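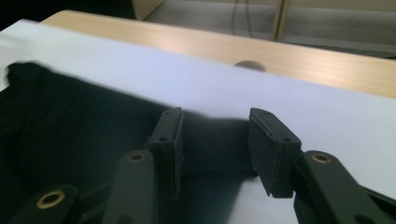

Tilel gripper, pads and bushings

Hi all! I finally got the maintenance page for the Tilel up, after promising it to Chaltu since May. It's the hand-held two-finger gripper we use for the cloth work, and I'm the one who keeps it going between sessions, so what you get on this page is my own way of doing things (Fasil does a few of them in another order and his come out fine too).

Just the one picture so far. I'll add more as I get to them.

Pads over the cloth

Fingers open, black cloth bunched up underneath, white paper on the desk. I check the pads like this every time I've had them off, and I like the paper because any crumb of rubber or stray thread shows up on it right away. The pads are the black blocks with the little screw holes in them. Look for the thin lighter edge on the left one, where a layer is bonded to the block. That's the bit I fuss over! If a corner of that layer starts to lift, the cloth finds its way in behind it and you'll be picking out lint all afternoon.

The gold rings are brass bushings, and you can see three of them: one at the rounded end of each finger arm and a bigger one in the linkage. I wipe them with a dry rag and leave it at that. Wondimu used to put a drop of oil on his, and then we had oil on a lot of cloth.

My routine, more or less

Screws first. Snug, then a tiny bit more, and stop there, the arms are plastic and they will strip on you. I learned that on the old Mernex and had to wait ages for a new arm.

Then I close the fingers slowly on a single layer of cloth and tug. If it slides out on one side only, the pads aren't meeting square, so I back the screws off, squeeze the fingers shut by hand and tighten again while they're closed. Usually that does it.

Last thing is side play. Hold one finger arm and wiggle the other. A little bit is normal. If you can hear it click, write it on the sheet and tell me or Emese.

Spare pads are in drawer 23, and the part number on the bag should end in 705. The ones ending in anything else are for the Cluleck and the holes don't line up (ask me how I know...). Please don't drill them to fit. Take the last pair and you order the next box, same as always.

Still to come: swapping a bushing, which I want to shoot with Amanuel because he has much steadier hands than me, and the trick with the tape for bonding a new pad layer. If you've got a better way to do any of this, leave a note on my bench.

Page last changed 4 January 2024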